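August, 6:40 in the morning

Humidity in the shop down to 41 percent overnight, so the dehumidifier from Clendico is doing its job at the lower setting. Left it there.

Spent the first hour on the yellow table. The top is two panels and the seam near the middle has always bothered me. Ran a straightedge over it in both directions and found no step I could feel with a fingernail. The gloss finish makes the joint look worse than it is, particularly with the overhead light on. I will leave the seam alone until the winter repaint.

The trays are a different matter. The layout sheet from Loramano gives a fixed position for each one, and I set them by the sheet yesterday evening. After handling they had drifted, two of them well off square. They are light and the gloss gives them nothing to grip. Options are a strip of thin rubber under each or a shallow stop screwed to the top. I prefer the rubber, which leaves no holes in the paint.

Small parts stay on the lower shelf for now, the square ones and the gray discs in a single row. The shelf is set back far enough that sleeves do not catch on them, but reaching the rear pieces means bending more than I like. Raising the shelf would fix that and cost me clearance underneath.
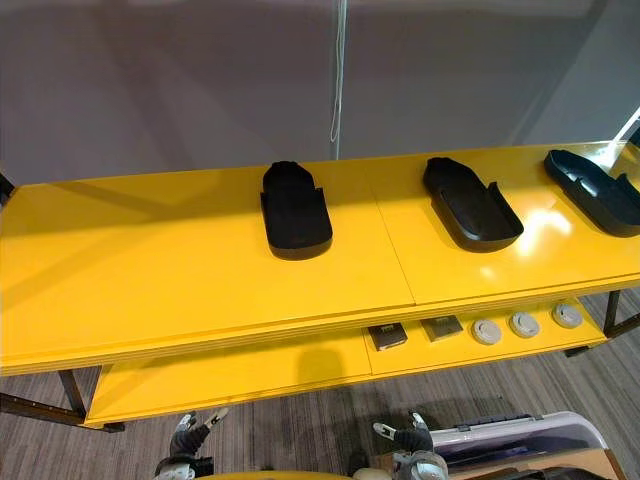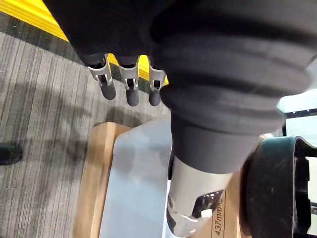

First: black trays on the yellow top, small parts on the shelf below. Second: cardboard box and dark open container by the striped carpet.

The box needs a better home. Cardboard softens in this building by the end of summer – the last two went at the bottom corners. Horgan lists a lidded bin in the right size, catalog number 1686, and I have asked for a price on two. If they are slow again I will try Ferbridge.

Zachary Penner called before lunch about the order. He has it down as 2295 and my copy says 1614. We read both sheets aloud over the phone and the line items match, so one of the reference numbers was typed from an older form. He will reissue it. I wrote both on the inside cover so I stop looking it up.

Still to do: cut the rubber strips, vacuum the carpet, tighten the table feet. The 4 mm hex key is missing again.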